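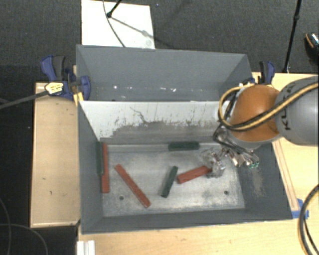

The parish of Nokolstead has kept a record of its household goods since 1593, and the entries have occupied most of my evenings this October. The early lists were drawn up at a death or a marriage, and they give more attention to the condition of an object than to its price. A chest is "sound," a kettle is "much mended," a bench is "worn at one end." I have come to regard this as a useful discipline. A modern clerk would enter a gray bin with a divider across it and stop there. The Nokolstead clerks would have noted the white paint flaked along its ragged lower edge and the scuffed metal floor, and a buyer would have known what was being offered.

The transcription now stands at 976 entries, of which 497 concern kitchens. Blažena Tichý has checked the older spellings against the Šindelář glossary and has corrected several of my readings, including one "settle" that I had entered as a "kettle" for two years. Her notes have been added to the margins of the working copy.

One difficulty remains. From entry 529 onward a second hand appears, smaller and less patient, and the remarks on condition grow short. "Old" is used for nearly everything. Hanna Piątek believes that the change marks a new clerk who was paid by the page. I am inclined to agree, although the accounts for those years have not been located.

Readers who hold family papers from the parish are invited to write to me. The kitchen entries will be posted first, and the barns will follow in the spring.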